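Nalerska Rooms

Nalerska Rooms is a simulation package for testing household and workshop robots on a computer. It is sold by Porwood, a small software firm, and consists of furnished indoor rooms, a library of everyday objects and a set of ready-made tasks. Customers use it to try out control software before running it on a real arm, or to produce practice data in large amounts. The current edition was released on December 30, 2020.

History

The package began as an in-house tool written by Jaanus Petrauskas and Min-kyu Woo, who needed a way to check grasping software without tying up the lab's one working arm. Their early version had a single table and a handful of blocks. Osian Powell joined later and built the room editor, which remains the part of the product most users see first. The first paid edition went on sale in July under the name Visser and was renamed a few months later to match the rest of Porwood's range.

Rooms

The package comes with 13 rooms. Each is a closed space with walls, a floor and a fixed set of large items, and users can move, remove or add pieces in the editor. Surfaces are covered with image textures that can be swapped on their own, so the same layout can be shown with a wood floor in one run and something quite different in the next. Speckled stone and plaster finishes are common in the wall library.

Large items are mostly things found in a garage, office or utility space: bins, cabinets, racks, chairs and tables. Small objects can be set on any flat surface, including ones away from the work table, such as the upper board of a rack. Viewpoints are also adjustable. A user may place a camera so that it faces a stretch of floor and wall with no arm in view, which is useful for software that has to decide whether there is anything to act on at all.

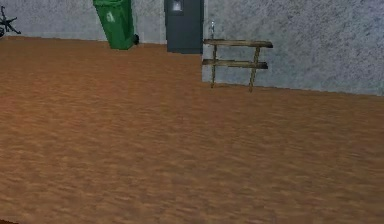
Objects and tasks

The object library holds 1612 models, among them bottles, cans, fruit, tools and cutlery. Each has a weight and a friction value, both of which can be edited. Seon-mi So, who maintains the library, has said that bottles were the hardest group to get right, as small errors in the shape of the base made them tip over when released.

The task set is aimed at tabletop work. A typical task gives the arm a bottle standing on a wooden table with a knife lying in front of it, and the software must bring the gripper down over the bottle without touching the blade.
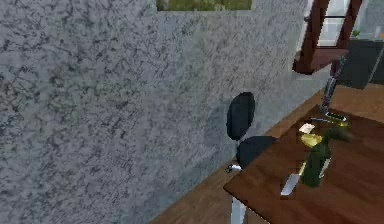 Tasks are scored on whether the goal was reached, how long it took and how many unplanned contacts were made. Scores are written to a plain text log. A run can be stopped and restarted from any saved point, and the starting position of each object can be shifted at random within limits set by the user.

Editions and support

Two editions are offered. The standard edition includes all rooms and objects but limits the user to one simulated arm at a time. The Arkia edition lifts that limit and adds batch running, in which many copies of a room are run side by side on a server. Both are licensed by the year. Support is by email - phone support is sold separately - and new tasks are added about 2 times a year.

The package does not include robot control software. Users supply their own and connect it through a programming interface, which is described in a manual of 11 chapters.

Reception

In-ho Ra, reviewing the package for a robotics newsletter, found the room editor easy to learn and liked being able to change textures without rebuilding a layout. The review was less positive about floors, some of which look blurry when the camera is placed low, and about loading times on older machines. It also noted that liquids and cloth are not simulated. Porwood has said that cloth is planned for a later edition and that there are no plans for liquids.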